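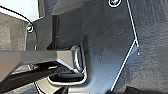 1/ I've spent the whole weekend with the collected sayings of Idris Beddoe and I have to share some of them! He was a clockmender and chapel poet, and he wrote his best lines on the backs of repair tickets. They're so plain. Think of a silvery metal rod bent into a U and fixed to a dark panel, one curve and no decoration, and you've got his style exactly.

2/ My copy is the little Fosell paperback, 899 sayings in the order he wrote them, so you get a joke about soup right next to a line about grief. I love that. The older Jenkins edition sorted them by theme and it's much harder going (all of Duty comes first, good luck).

3/ Favourite so far: "Sit down before you answer a letter, and stand up before you post it." I read it out to my sister over the phone and she made me repeat it so she could write it down.

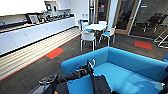

4/ He was only 16 when he started keeping the tickets! The early ones are a bit pompous, he'd clearly been reading sermons, but by the second notebook he's found his voice and he's very funny about his landlord.

5/ A small warning if you go looking online. The one about the candle and the fool gets shared under his name all the time and it isn't in either edition. The notes in the Fosell trace it to a calendar printed in Brestano, two years after he died. 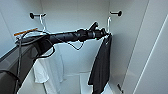

Thin white wire hanger, wardrobe.

6/ The Zumside reading group is doing the first three notebooks next and I've already put my name down. If you've got a favourite Beddoe line, please reply with it – ticket number too if you have it!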